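Galwood Interpretive Post, low profile

For heritage trails, ruin sites, old mill paths, churchyards. The post carries one angled text panel and stands low enough that it stays out of the view. Sold singly or in sets of 6.

We started making these for the Prendergast mill walk, where the old signs had gone green and half of them leaned. Same post since, with a better foot.

What you get
Post, cap, panel tray, four tamper-proof screws, driver bit. Panel print is separate — see Ninda panels further down the catalog.

Height above ground 40 inches. Goes 15 inches into the soil, deeper if your ground is soft. Weight without panel, 91 lbs for a full set, packed in two cartons.

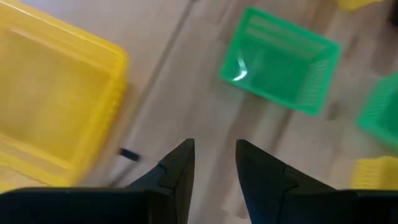
Catalog page 15

Fixing
Two kinds of foot. Spike foot for grass and packed dirt. Plate foot for flagstone or anywhere you can't dig. If the site is protected, ask whoever looks after the monument before you order, a lot of them won't allow any digging near a standing wall and you'll want the plate. Plate foot needs ballast, not included.

Do not set the post in fresh mortar against old stonework. We won't warranty it and your conservation officer will be upset.

Panel tray
Takes any panel up to half an inch thick. Tilt is fixed. We had an adjustable one for a while, people kept adjusting it. Tray drains at the lower edge, keep the slot clear of leaves.

Finish
Dark gray or moss. The moss is a bit browner than it looks on a screen — ask for a chip if your matching existing signs. Chips are free, allow a week.

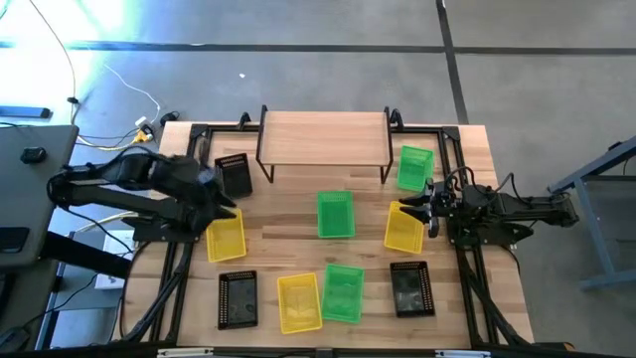
The Falaretti foot from the older range does not fit this post. Wrong bolt spacing. If you have old Falaretti feet in the ground and want to keep them, order the adapter ring with the post, one per foot.

Lead time
Sets ship from stock most of the year. April gets busy with everybody opening for the season so get orders in before then. Custom colors take longer, call first.

Returns
Unused only, in the carton. Printed panels cant come back.

Questions on site layout or text length, ask for Tegan Rakena on the trade desk. Closed Sunday.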